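3.2 Collection of teleoperated examples

Most papers on learned bimanual manipulation report the size of the training set and say little about how it came to be that size. We think the order is wrong. In our experience the number of demonstrations says less about a data set than the rules by which a demonstration was allowed into it, and those rules are often left to the people at the controls. This section sets out ours, including the parts we would do differently.

All examples were gathered at the Vudby site in an enclosed cell with two arms mounted side by side. The floor and wall coverings of the cell can be swapped, and we treat each pairing of floor and wall as a separate "room." The common claim is that such changes of background make a policy more robust. We did not take this for granted. A patterned wall is still a flat wall at a fixed distance, and a learner may simply memorize each one. For that reason the room label is stored with every episode, so that the claim can be tested in Section 5 with whole rooms held out.

Operators worked in pairs of shifts using the Furereck control station, which maps the motion of two hand-held leaders onto the two arms. Each operator was given a task sheet with a goal state in words ("object handed from left to right and released") and no example path. Earlier work from our own group, the Effiong set, used scripted paths. Those episodes were clean, short and nearly identical to one another, and the policy trained on them did poorly once an object was moved by a hand's width. We are less sure than we used to be that clean examples are good examples.

Objects were drawn from a mixed bin of household items and small packages. No effort was made to clear the floor completely between episodes, and items from one task were often left in place for the next. Reviewers of an early draft called this careless. It may be. It also means that the learner sees clutter that was not arranged by someone trying to make clutter, and we have yet to see arranged clutter that looked like the real kind.
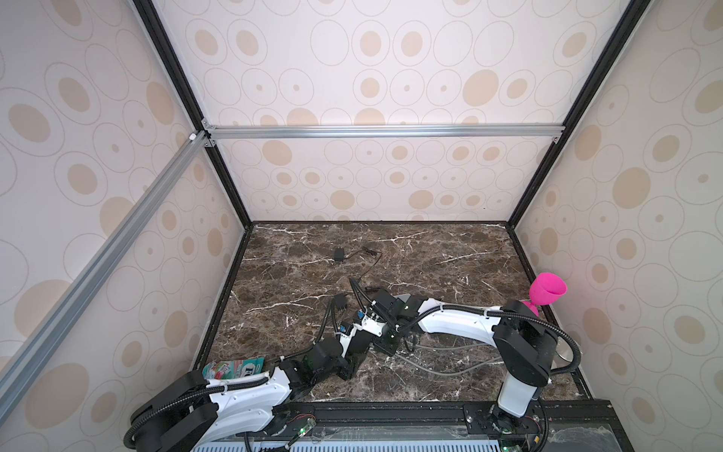

Figure 3. The two-arm cell with the marble floor and the oval-and-ring wallpaper. The grippers nearly meet over the middle of the floor; a snack package lies under the left arm.

The area where the two grippers can meet is small compared with the floor, and most of the hard examples come from it. Handover episodes took longer, failed more often and were more often dropped by operators before the end. In the first version of the protocol a dropped episode was deleted at once. This was a mistake. Deleting at the station removes just those cases in which the task was difficult, and what remains gives a flattering picture of both the operator and the hardware. From the second version on, nothing could be deleted at the station – an episode could only be marked, with a reason chosen from a fixed list.

In total 2,000 episodes were recorded under the second version. After review, 1,111 were kept for training. A further 300 were set aside for testing before any model was trained, and the rest were stored with their marks but not used. Review was done by 2 readers working apart, who saw the recording and the task sheet but not the operator's own mark. Where they disagreed, the episode was left out of training. We know that this rule favors episodes that are easy to judge, and that an episode which is easy to judge is probably easy to perform. We have no good remedy for this and would be wary of anyone who says they do.

Joint positions, gripper opening and camera streams were logged together by the Plernelik recorder. Time stamps were taken at the recorder, so any delay upstream of it is invisible in the data. We checked the delay for the arms and found it small and steady. For the cameras we could only check it indirectly, by tapping a gripper on the floor and comparing the contact in the two records. Readers who plan to train on fast motion should treat the alignment with some care.

One last point concerns the operators themselves. Their habits are plain in the logs: some reach with the left arm by default, some hold one arm still while the other works, and a few move both at once for no reason we could find. A model trained on such records will learn the habits along with the task. We kept an operator code with every episode and report results split by that code in Table 4. The split is not kind to our own averages.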